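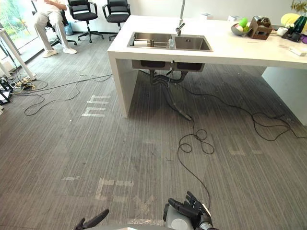
Photo: Edgardo Cabanatuan / Rureck

The first thing Kudier does each morning is look down at its own hands. It wiggles the fingers, turns the wrists, and then – only then – raises its head to find the kitchen counter.

That little warm-up is the heart of a new method from the robotics lab at Rureck, and I can't stop thinking about it. Most two-armed robots are carefully calibrated by a technician before they do any work. If a camera gets bumped or a joint wears a bit, the robot starts missing things by a finger's width, and someone has to do it all over again. Kudier sorts it out alone, using its own fingers as the measuring stick.

"You know how long your arm is," says Edgardo Cabanatuan, who leads the project. "You've never measured it. You just watch it move, all day, your whole life."

The team calls the method Balaskas, after the street where they first argued about it over dumplings. While the hands move, a small program compares where the fingers should be with where the head camera sees them, and nudges the robot's sense of itself until the two agree. The whole routine takes 13 seconds. It runs again whenever a reach goes wrong.

Then comes the fun part. The test kitchen is a white island with a double sink, sitting on office carpet with tape marks on the floor and cables looping across it. Kudier rolls up, reaches over the basins and goes for whatever it's been asked to fetch. A piece of fruit is a favourite. So is a cup.

Over 3000 reaches, the average miss came down to two millimetres, even after the team had knocked the camera out of line on purpose. I had a go at that myself, with a good firm shove to the side of the head. Kudier looked down, wiggled its fingers and went back to the fruit bowl!

Shiny objects still cause trouble, and so does low afternoon sun. A second robot goes to the Istamcombe workshop in July, where the benches are a different height and the lighting is, by all accounts, terrible. Cabanatuan is looking forward to it.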